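Castingshow "Landia sucht die Stimme": Wie funktioniert das Voting im Halbfinale?

Forum > Musik & Fernsehen > Castingshows

melodiefuchs
Hallo zusammen,
ich bin erst seit drei Folgen dabei und komplett angefixt! Die Auftritte gestern Abend waren der Hammer, vor allem das Duett mit dem Kontrabass, da hatte ich wirklich Gänsehaut. Jetzt verstehe ich aber das Voting nicht. In der App steht, dass man im Halbfinale nur noch 3 Stimmen hat, eine Freundin von mir konnte aber trotzdem öfter abstimmen. Zählt die Jury überhaupt noch mit? Und was passiert mit den Punkten aus den Vorrunden, werden die mitgenommen oder geht es bei null los? Ich möchte meine Stimmen nächste Woche nicht verschenken.
Danke schon mal und liebe Grüße!

taktlos_42
Willkommen im Club, schön, dass du mitfieberst! Ich gucke seit der allerersten Staffel und erkläre das jedes Jahr wieder gern :-)
Also: Im Halbfinale hast du pro Konto 3 Stimmen in der App. Dazu kommen 2 Stimmen per Telefon, die laufen getrennt, deshalb konnte deine Freundin öfter abstimmen. Alles ganz regulär. Du kannst alle auf eine Person setzen oder verteilen, wie du magst. Ich setze immer alles auf eine Karte (dieses Jahr auf die Band aus Drellmont, die Bläser!!).
Die Jury zählt im Halbfinale noch zur Hälfte, erst im Finale entscheidet allein das Publikum. Die Punkte aus den Vorrunden verfallen. Das finde ich persönlich großartig, so hat auch jemand eine Chance, der am Anfang nervös war und erst jetzt richtig aufblüht. Vor zwei Staffeln ist so der Junge mit dem Akkordeon noch ins Finale gerutscht, da habe ich im Wohnzimmer geschrien.
Wichtig: Das Voting öffnet erst nach dem letzten Auftritt. Wer vorher anruft, zahlt, und die Stimme ist weg. Die Nummern werden vor der Werbung eingeblendet und noch mal beim Schnelldurchlauf. Und schau dir unbedingt die Probenclips an, die sind teilweise besser als die Sendung. 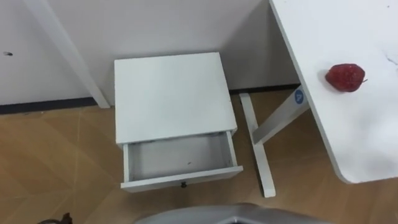
okabe_fan
Das mit der Hälfte stimmt nur fast. Bei Gleichstand zählt das Publikum mehr, steht ganz unten in den Teilnahmebedingungen. Hatten wir im Viertelfinale schon, da lagen zwei nach Punkten gleichauf und der Publikumsliebling kam weiter. Also lohnt sich jede einzelne Stimme!
Aus Bredia kann man übrigens nur per App abstimmen, Telefon geht dort nicht. Und falls du Karten fürs Finale willst: In der Halle sind nur 200 Stehplätze, der Vorverkauf startet im Dezember. Ich stehe auf jeden Fall vorne links und singe alles mit.

melodiefuchs
Super, vielen Dank euch beiden! Dann gehen alle drei App-Stimmen an das Duett und die zwei am Telefon überlege ich mir noch. Die Probenclips schaue ich heute Abend durch.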